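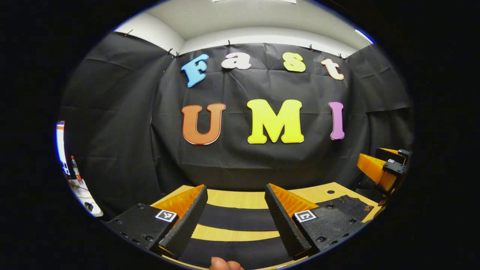
4 min read

In praise of the boring cloth

I have been putting off writing this one, mostly because I knew it would come out as a love letter to a piece of black fabric, and there are people in my life who already worry about me. But I spent most of November setting up a small gripper cell and the better part of the winter looking after it, and the thing I believe most firmly after all that is that we spend our care in the wrong places. We fuss over the fingers and the software and the clever parts, and we leave the corner they live in to chance.

Let me start with the cloth, then. Ours is clipped along the top edge of the walls, pulled around the back and both sides, and brought down to the table. It is wrinkled. I used to mind that a great deal. In my first week I took it home and ironed it, and Bogumił Wysocka, who had been building cells like this one at Tunberg long before I arrived, watched me hang it back up and was kind enough to say nothing until lunch. A crease in a black cloth is still black, he told me then. What you want is for the person walking past in a yellow raincoat to stop being part of your data. I have not ironed it since.

The lettering was another matter. We had a long and rather silly argument about whether a background that was supposed to be plain should have "Fast UMI" across it in big cut-out letters, orange and yellow and pink and blue. I was against it. I am now for it, and I'll say so in public. When you go back through 3,021 recordings looking for the point where somebody bumped the wall, it is a great comfort to have a fat yellow M to look at. If the M has moved, the backdrop has moved, and you can stop blaming the operator.

Now the fingers. These are wedges with an orange back and a black ridged pad on the inner face, and the pads are where a good part of my affection and nearly all of my maintenance time go. They pick up lint, they pick up crumbs from whatever you had them holding, and they wear a little more at the tip than anywhere else. At Tunberg the rule was to change them when they looked bad, and I think that is a poor rule, however common. Looking bad comes late. Setareh Najafi, who took over the second station from me, keeps a card by the table and swaps the pads as a pair every 2,000 grasps, even when one of them still looks perfectly good. I thought this was wasteful until I tried to work out why the grip on my own gripper pulled to one side, and found I had a fresh pad on the left and a tired one on the right – my own thrifty doing.

Then there are the screws, and there are so many screws. Both finger mounts are studded with them, and a hand tool gets squeezed and set down hard all day long. I go around them with the small driver every morning while the coffee is brewing, a gentle touch on each, and I have come to enjoy it the way some people enjoy watering plants. If you get just one habit out of this essay, I hope it's that one. A marker on a loose mount is worse than having no marker at all, because it will go on telling you with great confidence where the finger is, and it will be a little bit wrong every single time.

Which brings me to the markers, those square black-and-white tags on top of the mounts. Please keep your thumb off them! I say this as someone whose thumb wanders. It creeps up between the mounts when I'm tired, and I've had to learn to notice it there. Wipe the markers with a dry cloth, never the spray we use for the table, and when the print starts to go gray at the corners, print a new one and be done with it.

I know the case against all this. A friend at Ravine makes it to me regularly and with some heat: a robot that only ever learns in a tidy black corner will be lost in a real kitchen, so why not let the mess in from the start? She has a point, and I'd never argue that every recording should be made against a cloth. What I would say is that you should know which mess you are letting in. A messy kitchen teaches you something. A loose screw teaches you nothing except humility, and there are cheaper ways to come by that.

So by all means read the papers and buy the nicer cable. But before the next session, give ten minutes to the clips and the pads, and take the small driver with you.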